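Trernex Slotted Gripper Fingers, Long Version - Review
Posted Sunday, March 21, 2021
Reviewed by Severyn Shevchuk

I bought two sets of these fingers in January to replace the short rubber-faced ones that shipped with our grippers. We run a pair of small arms on one table in Toledo, mostly on wooden parts, and the old fingers had two problems. They were too short to reach past the edge of a stacked part, and they blocked most of what the wrist camera could see. I have now used the Trernex fingers for long enough to have an opinion.

What you get is a pair of black fingers, 4 screws and a folded sheet with a drawing on it. The drawing has the hole spacing and nothing about torque. I went snug plus a small turn and have had one screw back out since then. A drop of thread locker fixed it.

Mounting took me 17 minutes for the first gripper and a lot less for the second. You will need to redo your tool offset. I forgot on the second arm and drove the tips into the table at low speed. The fingers flexed and came back, and the table has a small mark.

Each finger has a long slot down it, which saves weight. I was worried about stiffness and did a simple check with a luggage scale, pulling sideways at the tip. There is some give, more than with the Siken fingers I tried last year, but on light wood it has not mattered. On anything heavy I would look at the Siken set, or at metal.

The view is the main reason I would buy them again. With the jaws open, the tips sit far enough apart that a small part stays in plain sight between them on the way in. With the old fingers I was guessing for the last stretch of every approach.

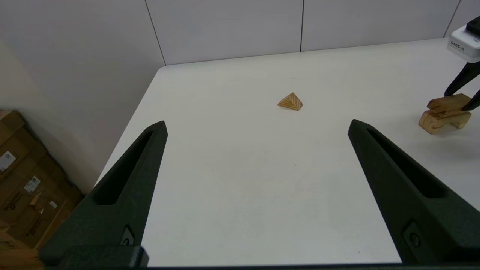
Sloped parts are still the hard case. A pyramid gives you very little to hold, and if you close too high the fingers slide up the faces and come off the point. Going in low and closing slowly works best for me. Out of 80 tries with my usual settings I dropped 17, nearly all of them before I lowered the approach height. Flat blocks are easy. Curved pieces are fine if you take them across the thick part, and holding a curved piece against a flat one while the other arm does something else went better than I expected.

The tips are bare, with no pad. I put a strip of thin rubber tape on one set and left the other alone. The taped set holds better but picks up sawdust, so it has to be wiped down often. If you order from Kikutness, they sell pads cut for these. I have not tried them.

A few smaller things. The tips are square, so they don't get under thin sheets. Black fingers against a white table are easy for the camera to pick out, but I did have to turn exposure down a little so the wood didn't wash out. Spare fingers are sold only in pairs - annoying if you break one.

Delivery was slow and the box was far too big for what was in it. Support answered my question about screw length in 2 days.

I give them 4 out of 5. I took a point off for the missing torque figure and the bare tips. I have a third set on order for the bench unit.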